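# Robots in the Kitchen at Work

A staff kitchen in a big company can serve 400 lunches a day. At Danbridge, part of that work is now automated. Before the machine is allowed to try a task, engineers test it in a simulation - a kitchen drawn by a computer.

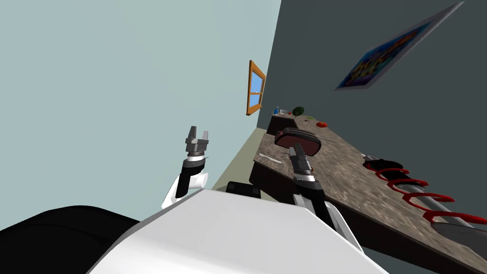
*A two-armed robot at the counter in a computer-made kitchen.*

Automation means a machine does a step that a person used to do. It works best on steps that repeat. 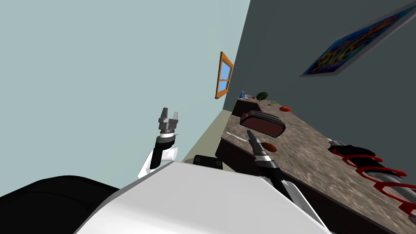

Jobs change when a robot joins a kitchen. Aušra Bite used to carry and sort food all morning. Now she plans menus and checks the robot's work. One gripper points down toward a small brown oval item on the counter, and picking up a thing like that takes many separate commands. If a command is wrong, Aušra stops the robot and reports the fault. She had 27 hours of training to learn how. Her coworker Uldis Lepik still cuts and seasons the food by hand.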